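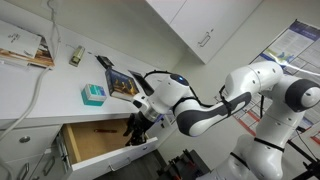 4. Running the drawer task with two-stage replanning

Two-stage replanning is the part of the Brolen method we are most excited about, and this section takes you through your first full run of it. The planner makes a coarse guess at where the drawer is, moves the arm to a hover pose, and then plans the last stretch again from what it can see up close. The hover pose matters more than anything else in the set-up. With the drawer open, the gripper should point downward over the front edge, fingers at the right front corner, so that the handle and the drawer floor both stay clear of the arm. A slim object such as a pen lying near the back is a lovely first target -- it is small enough to show up a poor depth estimate straight away.

Before you start

You need the arm calibrated as in section 3, the Tekleab planner installed, and one full set of demonstrations. Our published set has 1073 demonstrations, of which 834 are used for training. If you are only checking that everything runs, the small set of 287 is plenty and loads much faster.

Caution: Keep one hand near the emergency stop whenever the planner is live. Do not reach into the drawer until the arm is in hold mode.

Setting the hover pose

1. Unlock the drawer and open it by hand until the planner window reports a full opening.

2. Put the arm in hand-guiding mode and bring the gripper over the right front corner of the drawer.

3. Turn the wrist until the fingers point straight down. Small errors here are fine, and the second stage will take them up.

4. Check every cable along the arm. There should be enough slack at the wrist for a full turn in either direction, with no loop that can drop into the drawer.

5. Save the pose as hover_a and return the arm to hold mode.

Note: If you move the robot base, even by a finger's width, save the pose again. Fasil Wolde lost a whole Sunday to an old pose file at the Flallville lab, and the planner gave no warning at all. It does now!

Running the two stages

6. Load the demonstrations and wait for the ready message.

7. Choose "Coarse" and press Run. The arm moves to hover_a and stops.

8. Look at the planned path on screen. It should come down into the drawer without crossing the front panel. If it clips the panel, go back to step 2.

9. Choose "Fine" and press Run. The path is redrawn from the close view, and you can watch it shift -- sometimes by a surprising amount.

10. Confirm the new path. The arm goes in, closes the gripper and lifts.

11. Save the log before you start another trial. The log is overwritten when the next run begins.

Caution: Never confirm a path while someone is leaning over the worktop. The planner knows about the cabinets and the drawer, but it does not track people.

What we found, and what to look for

The second stage makes its biggest difference on thin objects near the back of a drawer. A-yeong Moon first spotted this while comparing logs from the Clerkent trials, where single-stage runs kept closing short of the target. With replanning switched on, most of those misses went away, and we did not have to collect any new demonstrations to get there.

Things left out on the worktop are welcome. Books, boxes and a trailing lead make the coarse stage work harder, and we would love to see more results from untidy rooms.

If the fine path looks worse than the coarse one, clean the camera cover and repeat steps 7 to 9. If it still looks wrong after 2 attempts, send both logs to Desta Araya with the pose file attached.

Section 5 covers closing the drawer again, which uses the same hover pose with the wrist turned.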